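From: Aqeel Mengal
To: nimmont-manip list
Date: 2018-05-15
Subject: Re: [nimmont-manip] Grasp point relabeling, does it help on curved objects?

On the last call, Gendel wrote:

> We tried relabeling grasp points by hand on our side and saw no gain
> over the raw demonstrations. Our objects are mostly boxes, though.
> Has anyone run it on things that are round at one end and thin at the
> other? Also, did you keep the wrist angle in the label or only x and y?
>
> If you have per-object numbers I would like to see them before we
> spend more time on this.

We kept the wrist angle. I think that is most of the difference between your result and ours.

The setup is the one from the Nornthorpe writeup. One arm, parallel jaws, straight-down approach, pick the object and put it in the bowl. We collected 200 demonstrations and trained two policies on them. The first used the grasp pose as recorded. For the second, Bugti went through every demonstration and moved the grasp point to the narrow part of the object, with the jaw angle set across it. Nothing else changed between the two, including the random seed.

I then ran 19 trials per policy on the purple object, with the same list of start poses for both. The raw policy put it in the bowl 6 times. The relabeled one did it 18 times. The one miss was a start pose with the narrow end almost against the wall.
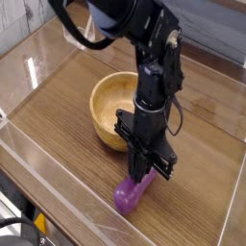 Gripper over the purple object, bowl behind. Fingers overlap the upper part, bulb end at lower left.

Most failures with the raw labels were the same. The jaws came down on the bulb, closed on the curve, and the object squirted out to one side. In the demonstrations people often grabbed near the bulb and fixed it with a small push afterward, so the policy learned the grab and not the push.

On your boxes I would not expect much. Any point along a box gives the same jaw width, so moving the label buys you nothing unless the angle was wrong to begin with.

Two cautions. This is one object and one arm, and I picked the object because it was failing. Also, the labeling was done by one person, so I can't say how much it depends on who does it. I would like a second person to redo a subset before we put this in a paper.

The trial sheet and both label files are in the shared folder under curved_relabel. The angle is in radians, measured from the long side of the table, and the sign is flipped compared to the older Nimmont files. Check that before you load them.

The next round of objects won't be ready until September.

Aqeel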